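Search this site Enter keywords Go

Can a General-Purpose Hand Do Shop-Floor Chores Yet? Panel Switches as a Test Case

Student project report, Jayasinghe Lab. Posted September 7, 2025

1. Background

Most of the public discussion on robots and chores is about laundry and dishes. Our group started there too. In January we reviewed what was available for folding and table clearing and decided that the results depended too much on the state of the cloth or the stack to be useful for a project of this size. Shop-floor chores are better defined. A switch has a fixed number of positions, a button is pressed or it is not, and the correct outcome can be checked from the wiring side without anyone having to judge it.

The question for the report was narrow: can a multi-fingered hand, guided by a head camera, operate the controls on an ordinary electrical cabinet without changes to the cabinet? Adding large handles or printed markers would have made the task easier, but a plant that has to refit every panel before using the machine would probably install remote switching instead.

2. Method

We wrote a task list of two types, pushing and turning. Pushing covers the flush buttons. Turning covers the rotary selectors. The emergency stop was left out of the task list and kept for the operator.

Control software was built on Skavo, the planner used in the earlier course projects. Grasp selection came from Hinix, which takes a color image with depth and returns a ranked list of finger placements. We did not retrain Hinix on our own panel. The thresholds were left at default except the minimum object size, which had to be lowered before the smaller selectors were found at all.

Each attempt began with the hand withdrawn from the panel. An attempt counted as a success only if the control reached the requested position and no other control changed state. There were 87 attempts in total, 56 of them on push buttons and the rest on rotary switches. No attempt was repeated to replace a failure.

3. Results

Pushing gave few problems. One extended finger is enough, the motion is along a single axis, and an error of several millimeters at the fingertip is absorbed by the face of the button. The failures we did record came from approach angle. When the wrist came in from below, the knuckles touched the next row before the fingertip arrived.

Turning was harder, and the failures were of 2 kinds. In the first, the fingers closed on the switch but slipped when torque was applied. In the second, the switch turned but stopped between positions, and the planner reported success from wrist angle alone.

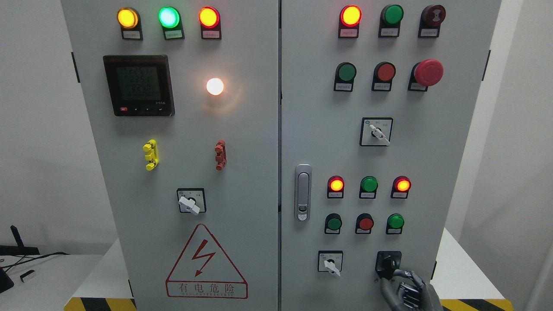
The second kind matters more in practice. A slip is easy to detect from motor current and can be retried. A selector resting between detents looks nearly correct to the camera, and a person would notice it by feel. Our hand has no tactile sensing in the finger pads. We tried to estimate the detent from the current trace and could separate the two cases offline, but the method was not reliable enough to run live.

Lighting also had an effect. Lit indicators saturate the image in their immediate area, and Hinix sometimes proposed a grasp on a pilot lamp. We masked the lamps by hand in the panel map. This works for one panel and does not scale to a building full of them.

Median time per turning task, from command to release, was 28 seconds. A trained person does the same thing in a small fraction of that.

4. Discussion

On this evidence the answer is "partly." Pushing a known button on a known panel is within reach of current hardware. Turning is possible but needs confirmation from a second source — a contact signal, a meter reading or a person. The Stivmont test guidelines we followed for the cabinet work require that confirmation in any case, so the cost may be lower than it first appears.

The comparison with housework is also useful. A stove knob is a rotary switch with worse labeling, and we expect the same between-positions error there with less chance of anyone checking.

5. Further work

Fingertip sensing is the first item. The second is a panel map built automatically from drawings. We would also like to repeat the turning tasks with a simple two-jaw gripper, which may do as well as the full hand on lever-type selectors.

Comments (3)

panelbuilder_k: Did you log which way the selectors were being turned when the fingers slipped? I would expect a difference.

Reply from the authors: Yes, it is in the raw log. We did not analyze it by direction.

mtr_tech: Using the auxiliary contact for confirmation is the right call. Wrist angle tells you about the wrist.

Related reports

Cable Routing with Skavo: Second-Year Project
Depth Noise on Glossy Surfaces
Can a Robot Load a Dishwasher? A Literature Review
Estimating Knob Torque from Motor Current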